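November, teleop notes, sock hanging

Second long session on the drying rail, me on the leader arms and Žofie calling resets. First two tries of the afternoon went in the bin because I rushed the approach.

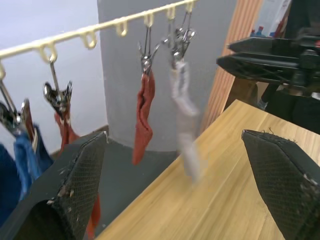
Anyway, we're at 63 demos now and I'm finally getting a feel for the clips – come in slow, squeeze, wait for the sock to stop swinging, then let go. Masanobu wants the wait kept in, so no trimming the pauses! Episode 9 has me fumbling for ages but I kept it, the recovery is nice.

Grip pads are getting fuzzy at the edges. Ask Alva for a new set before we go for 305.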